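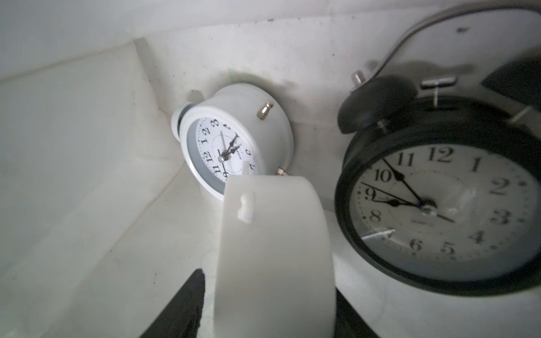
By Éabha Tierney

I've wanted a proper twin-bell alarm clock in the Nendusdale shop for ages, and the Amero is the one I finally said yes to. It comes in white or black, and I keep changing my mind about which I like better. White, today!

The dial is what sold me. Big plain black numbers on a white face, little minute marks all the way around, and no clutter to squint at when you've only got one eye open. On the white clock there's a smaller dotted circle in the middle for setting the alarm, tucked inside a gray ring. It stands on two short metal feet, and the bells match the case.

It's loud. I should say that up front, because we had one come back in September from a very sweet customer who had been expecting a chime. This is a ringing bell, the kind that gets you across the room before you've worked out what day it is. I set mine for 7 and put it on the dresser (if it's on the nightstand I just flatten it and go back to sleep).

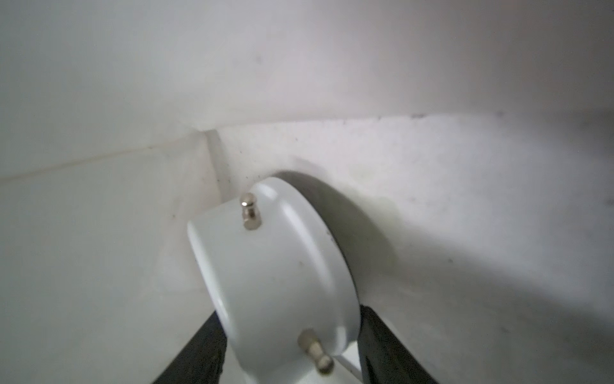
The other thing people ask me is whether it ticks, and yes, it does. I find it cozy. My sister made me put it in a drawer when she stayed over, so make of that what you will. If you need total quiet to drop off, I'd look at the Moodley instead — it's not as pretty, but you won't hear a thing from it.

Cleaning is easy enough. A soft dry cloth over the case and the front, a little extra fuss around the bells where the dust likes to settle, and you're done. Please don't spray anything on it! If you have to have a cleaner, put a tiny bit on the cloth first and keep it well away from the back.
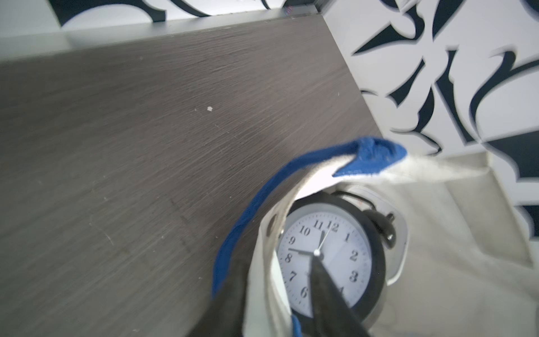
*The black Amero, white dial, with a blue and white cloth.*

Black is the one I'd pick for a kid's room or a dorm, mostly because mine has been knocked about plenty and I'm less precious about it. White looks lovely on a painted shelf. Both have the same insides and cost the same, so go with whichever suits the room.

A few practical bits:

- Battery not included (one AA)
- Set the alarm with the small knob on the back, turning only the way the arrow points
- Returns accepted for 90 days, in the original box please
- Orders ship within 5 working days 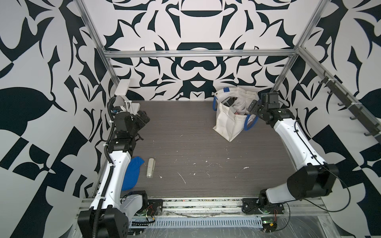

**Éabha Tierney**
Buyer, Clocks and Small Home Goods

If you're buying one as a gift, leave me a note at checkout and I'll wrap it in the striped paper. I can pop a battery in the parcel too, just ask. We have both colors in stock right now, and if one sells out you can put your email on the waiting list and I'll write to you when the next box comes in.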